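An Afternoon at Trirkow: How They Keep the Rules Where You Can See Them

I had been promising myself a visit to the Trirkow open lab for longer than I care to admit, and this November I finally got on the early train and went. My own work is writing safety instructions for people who run small automated cells (packaging, mostly, with a bit of sorting), so while other visitors had come for the arms, I had come for the paperwork. My husband thinks this is very funny.

Coffee was at the front desk, and so was the first rule. You sign in, you tie back long hair, and anything hanging from your neck goes in a tray, lanyards included. They give you a clip badge instead. I have been in much bigger plants where the visitor lanyard is the most dangerous thing in the building, so I warmed to the place right away.

Our guide was Wissam Sleiman, who looks after the manipulation cells and wrote most of the house rules himself. He told us the first version ran to 200 lines and that people signed it without reading it. The version in use now fits on a card, with 5 rules for everybody and a few more on the back for operators. I copied down the front:

Look before you reach.
Hands stay out of the work area while the arm is enabled.
One person calls the start, out loud.
Anyone may call the stop.
Write it down before you go to lunch.

I asked about the last one, and he laughed and said that what gets left until after lunch gets written up as "minor." We stood talking about that for a good while, long enough that the rest of the group had wandered off to look at the Dreßler grippers in the next room and we had to hurry to catch up!

The cell we spent the most time at does tabletop pick and place with play food and toy kitchenware. The team there calls the project Closness, and yes, the spelling is on purpose, or at least it is now. What I liked was how much of their good practice has to do with the table and how little with the robot. The objects for a session are agreed on beforehand. Nothing gets slipped in halfway through, and nothing gets nudged into a better spot by a helpful hand while the arm is live. If a piece rolls off, the operator calls a stop, waits for the arm to be disabled, and only then picks it up. Cables have their own line on the checklist, and the operator follows them by eye through the whole reach of the arm before the first run.

They also have a rule about speed that I plan to steal. For the first 3 runs after any change, the arm goes at the slow setting, and a change means any change, even a different cup. Wissam said newcomers grumble about it for a week and then stop noticing. I believe him, having grumbled about much the same thing in my first job.

After lunch (sandwiches, very good ones, and a pear cake I asked about and never got the recipe for) we had a talk on Cloledico, their logging tool. Every stop gets an entry, with the name of the person who called it left off. There was a lively back-and-forth over that. One visitor felt you lose the chance to train people one on one, and I could see her point, but I came down on the side of leaving names out, having watched a shop floor go quiet once the names went up on a board.

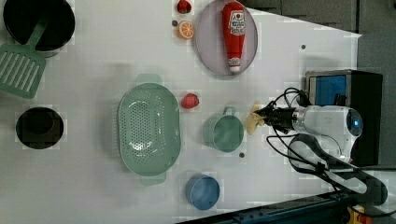 The talk ran over, so the last stop on the tour was a short one, a look at how they train new operators. It takes 4 sessions, and the first is spent entirely on watching and calling stops. You don't touch the controls at all. I would have liked another hour there, and I've already written to ask whether I can come back and sit in on that first session. Wissam replied the same evening with a copy of the back of the card, which I'd forgotten to copy down, and said to let him know which train I'd be on.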